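동네 산책길 소리 모음, 읽어두면 좋은 이야기

안녕하세요! 혼자 걸어 다니면서 모은 산책길 소리 녹음집이에요. 이름은 Zaton이라고 붙였습니다. 뜻은 없고 발음이 마음에 들어서요. 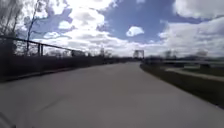 처음에는 잠이 안 올 때 들으려고 휴대폰에 몇 개 담아 둔 게 전부였는데, 폴더가 점점 뚱뚱해지더니 결국 파일이 1480개가 됐어요. 혼자 갖고 있기 아까워서 정리해 올립니다. 쓰실 분은 아래 내용을 한 번만 훑어봐 주세요. 길게 썼지만 건너뛰며 읽으셔도 돼요.

뭐가 들어 있나요

걸으면서 녹음한 소리예요. 발소리, 새소리, 풀벌레, 멀리서 지나가는 차, 가끔 비. 파일 하나는 20초로 잘랐습니다. 원래는 길이가 제각각이었는데 나중에 찾아 듣기가 너무 불편해서(제목만 보고는 저도 뭐가 뭔지 모르겠더라고요) 다 같은 길이로 맞췄어요. 그래서 새가 한창 울다가 뚝 끊기는 파일이 꽤 있습니다. 아쉬우면 바로 다음 번호를 이어서 들어 보세요. 대부분 이어져요.

폴더는 네 개예요.

ernberg: 언덕 쪽 길. 바람이 세서 저음이 웅웅거립니다.
postma: 개천 옆길. 물소리가 계속 깔려 있어요.
belto: 시장 뒤쪽 골목. 사람 말소리는 최대한 뺐습니다.
misc: 어디서 녹음했는지 메모를 안 해 둔 것들. 죄송합니다...

앞의 세 이름은 진짜 지명이 아니라 제가 붙인 별명이에요. 집 근처라서 동네 이름은 안 적었습니다. 혹시 소리만 듣고 알아채셔도 모른 척해 주세요!

파일 형식

전부 WAV, 모노, 48kHz예요. 스테레오로 녹음한 것도 있었는데 한쪽 마이크에 옷 스치는 소리가 너무 심해서 모노로 합쳤어요. 파일 이름은 폴더명_번호_시간대 순서입니다. 시간대는 dawn, day, dusk, night 이렇게 4가지로만 나눴고요. 경계가 애매한 건 제 기분대로 넣었으니 너무 믿지는 마세요. 9월에 녹음한 건 dusk가 유난히 많은데, 퇴근하고 나가면 딱 그 시간이라 그렇습니다.

meta.csv에는 파일 이름, 시간대, 날씨, 신발, 한 줄 메모가 있어요. 네, 신발이요. 발소리가 신발 따라 완전히 달라지거든요. 운동화는 sneaker, 슬리퍼는 slipper, 장화는 boots로 적었어요. 모래 섞인 바닥을 운동화로 밟는 소리가 개인적으로 제일 좋아요. 메모 칸은 한국어고 오타가 많습니다. 고치려다가 그냥 뒀어요.

라벨은 어디까지 붙어 있나요

소리 종류 라벨은 500개에만 있습니다. 전부 제가 귀로 듣고 붙였고요, 나머지는 언젠가 할 생각인데 약속은 못 드려요. 라벨은 labels.csv에 따로 있고 한 파일에 여러 개가 붙을 수 있어요. 새 종류는 구분 안 했습니다. 직박구리랑 까치 정도만 알아듣는 사람이라 그냥 다 bird예요. 잘 아시는 분이 고쳐서 보내 주시면 정말 반갑게 받을게요.

알고 계셔야 할 문제들

postma 폴더 앞쪽 파일들은 녹음 레벨을 너무 높게 잡아서 소리가 깨집니다. 지울까 하다가 그 물소리가 또 나름 괜찮아서 남겼어요. 메모 칸에 '깨짐'이라고 적어 뒀으니 싫으신 분은 걸러 내세요.

belto 쪽에는 냉장고 실외기 소리가 거의 항상 들어 있습니다. 필터로 없애 봤는데 골목 전체가 물속에 잠긴 것처럼 들려서 포기했어요.

겨울 녹음은 거의 없어요. 손이 시려서요. 그러니까 계절 비교 같은 데 쓰시려면 이 모음은 안 맞습니다. 동네를 대표하는 자료도 아니고, 제가 걷고 싶을 때 걷던 길만 들어 있다고 보시면 돼요.

사람 목소리

알아들을 수 있는 대화는 들리는 대로 뺐는데 빠뜨린 게 있을 수도 있어요. 발견하시면 파일 이름만 이슈에 남겨 주세요. 대화 내용은 옮겨 적지 말아 주시고요. 확인하고 바로 내립니다.

사용 조건

CC BY 4.0이에요. 영상 배경음, 게임, 수업 자료, 잠잘 때 틀어 놓기, 다 괜찮아요. 출처에는 Zaton이라고만 적어 주시면 됩니다. 어디에 쓰셨는지 알려 주시면 제가 많이 좋아할 거예요.

바뀐 점

misc에서 중복 파일을 지웠습니다. 번호가 중간중간 비는 건 그 때문이에요.
meta.csv 인코딩을 UTF-8로 바꿨어요. 엑셀에서 한글이 깨지면 가져오기 메뉴로 열어 보세요.
ernberg 밤 녹음을 추가했습니다. 귀뚜라미가 아주 커요. 이어폰 볼륨 조심!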